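Ronduvberg Pauses Bin-Picking Line at Planholm After Cable Snag
GROVSTEAD, April. For release at 9 a.m.

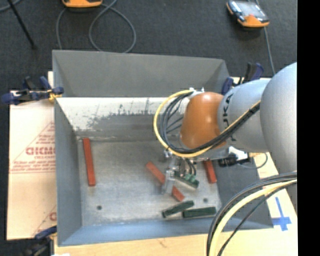

What went wrong with the Planholm picking cell?
A cable loop on the robot's wrist caught on the rim of a bin during a night run, and the arm kept pulling until its force limit stopped it. The limit was set for a heavier job and had never been changed back. The cable lost.

Ronduvberg, which builds picking cells for small parts plants, said today that it has paused all automatic runs at its Planholm site. There were no injuries. The arm was on pick 119 of a planned 3,000, a figure our sales team has asked us not to put in the headline.

The fault log shows that the stop signal worked. It also shows that the software recorded the event as a "successful grasp," on the grounds that something had certainly been grasped. That label has been removed.

Until the review is finished, the arm will run at 30 percent speed with an operator at the stop button. Cable ties and routing will be checked before every shift. The cell must then complete 1,000 picks without a snag before it goes back to full speed.

Arriaga, which supplies the cable sets, is sending shorter ones. Customers with the same wrist setup should check their force limits now, including those who are sure they already did.

Press contact: Ronduvberg front desk, Grovstead, mornings only.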